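The Tidy Desk Promise: speaker notes
Talk for the Plekow office open afternoon, October. Slot is 21 minutes, leave 5 for questions.
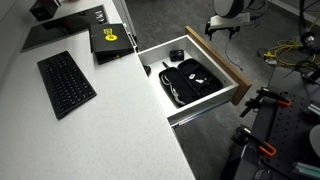 Opening

Leave the slide up while people sit down. Don't say anything about it yet. Then ask who has a drawer with a cable in it that they couldn't match to anything they own. Wait for hands. Put my own up.

Say: I was asked to come and talk about how a clear desk makes for clear thinking. I said I'd come, but I don't believe it, and Lesia Moroz was kind enough to book me all the same.

The claim

Every tidying book I've read says the same thing. Empty the surface, give each item a home, and you'll work better. Broltska sells a desk course on that basis, with a workbook. I did the course. My desk looked lovely. I was late with two reports that month, same as the month before.

Pause here. Hryhorii did the course too and he'll heckle, so let him.

Where the stuff goes

Point at the drawer. Open case, coiled white cable, a few small bits. Ask the room: is this tidy? Some will say yes, it's in a drawer. Some will say no, the case is lying open. Let that run for a minute if it's lively.

My view is that a drawer is very often a desk surface with a lid on. We push things in, shut it and feel better. If you have to pull it right out over the carpet to see what you've got, I'm not sure much has been gained.

Boxes

Now the black boxes stacked at the back corner of the desk, the top one with the yellow logo. Question for the room: who keeps boxes, and why? Usual answers are returns, resale, moving house. Ask how many returns they've made after the first month. I kept mine for 12 years through two moves and sold nothing in them.

To be fair to the box keepers, Teodoro Panganiban got a better price for an old phone with its box. He's told me so several times. One phone.

The numbers slide

Haberkorn's leaflet says we own 3,000 small items each. I wrote and asked where the figure came from. No reply so far. Don't labour this, just say I'd like to see the list.

What I do think works (keep short)

Zip cases are fine if you zip them. Mine spends most of its life open.
Put the cable back with the thing it charges.
Leave the keyboard where your hands want it. A straight keyboard has never helped me type.
If a box has been on the desk so long you've stopped seeing it, look inside before you decide anything. I found a perfectly good charger that way.

If short of time, skip the labels story (Prondov, the label maker, the labelled label maker).

Likely questions

"Isn't this an excuse for being messy?" Possibly. Say so.
"What about shared desks?" Different matter, other people have to sit there. Clear it before you go home.
"Did the course help at all?" I throw away old pens now.

Hand back to Lesia. Tea is at the far end, and the cups need to go back to the kitchen by half past four.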